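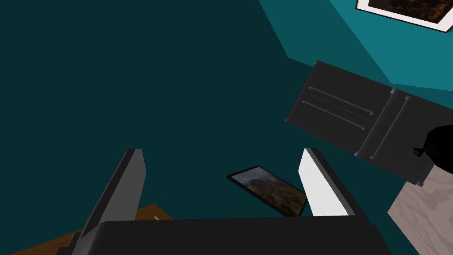
5.3 Two grippers, two controllers

The comparison was meant to be simple. We had two simulated parallel-jaw grippers, the Dolan and the Waslow, and two controllers, our own visual servo loop and the Hakik planner, which we had used throughout the earlier sections without much complaint. Crossing them gives four conditions. Each condition was run for 80 trials in the Brukora kitchen, for a total of 320, using the same start poses and the same random seeds. The wrist camera was rigidly attached in all four.

The Dolan has thick, slab-like fingers and closes with a stiffness best described as confident. The Waslow has narrower fingers and a softer contact model, and its documentation promises that it will conform to irregular objects. Our objects were chosen partly to test this promise. They include mugs, boxes, cutlery and a small framed picture, the last of these inherited from the default scene and kept in the set after it defeated every condition in the pilot.

A trial counts as a success if the object is lifted clear of its support and stays between the fingers until the arm reaches its rest pose. We considered a kinder definition in which brief lifting was enough. It improved all four conditions and told us nothing about any of them.

Results by object class

On boxes and mugs the choice of gripper hardly matters. Both controllers approach from above, both grippers close on something with two opposing sides, and the object comes up. The remaining failures are mostly collisions with the refrigerator, for which the planner shows a fondness we have not been able to tune away.

Cutlery separates the grippers. The Waslow's softer contact lets the narrow handles roll until they settle, and the Dolan tends to fire them across the worktop. We repeated the Dolan trials with a lower closing force, whereupon it dropped the spoons instead.

The framed picture separates the controllers. It is thin, so the width of opening needed depends almost entirely on the angle of approach, and a small error in estimated rotation turns an easy grasp into a push. The geometry can be judged from Figure 6, a rendered view with the two fingers spread wide and the picture just beyond their tips, lying on the diagonal and much closer to the white-faced finger than to its partner. A controller that only asks whether the object is between the fingers will be satisfied by this. A controller that also asks whether the fingers are square to it should not be.

The servo loop asks the second question at every step. Hakik asks it once, before moving, and then follows its plan with admirable loyalty. When the initial estimate was good, the planner was quicker and its paths were much nicer to look at. When the estimate was poor, it delivered the gripper neatly to the wrong place. The servo loop wandered, corrected itself, wandered again and usually arrived.

What the camera sees

We had expected the wrist camera to be the dull part of the study. To check it, we went through the 3719 frames logged during final approach and marked whether the target was fully visible, partly hidden or missing. Partial views were common, and the culprit was usually the gripper itself. In Figure 6, for instance, the lower right corner of the picture is behind the upper part of the right finger. A rectangle with a corner missing is still plainly a rectangle to a person. To our pose estimator it was sometimes a slightly shorter rectangle at a new and interesting angle.

The Dolan suffers more from this because its fingers are thicker. Some of what we had put down to stiffness in an early draft was therefore a problem of sight, and a number of paragraphs about contact dynamics — well argued, we still think — had to be thrown away.

Steep camera tilt is a second source of error. With the wrist rotated, the refrigerator leans and the boundary between wall and background runs diagonally through the view. An estimator trained mainly on upright images treats strong diagonal lines as evidence about the target. We added rotated views to the training set and the effect shrank, though it did not go away. A second framed picture hangs on the wall in this scene, and before we limited the search to a region near the fingertips, the estimator occasionally preferred it. The arm then set off towards the wall with every sign of purpose.

Changes made after the comparison

We made 6 changes to the servo loop as a result of these trials. Two deserve mention. First, the fingers are now masked out of the image before pose estimation, and a masked edge counts as unknown, where formerly it was taken for the edge of the object. Secondly, the gripper will not close until the estimated rotation has held steady over several frames. The second change makes the arm hesitate in a way that visitors find either thoughtful or irritating.

We did not make the same changes to Hakik, whose estimator is not ours to alter. The comparison between controllers should be read with that in mind. Shoshana Nguyen-Tran pointed out in an internal review that we had in effect spent longer coaching one contestant than the other, and we have found no good answer to this beyond reporting the results from before the coaching as well.

All trials reported in this section use the scene files as they stood in March. Later versions of Brukora alter the friction on thin objects, and under those versions the Waslow picks up the framed picture so readily that we suspect the glue has simply moved into the solver.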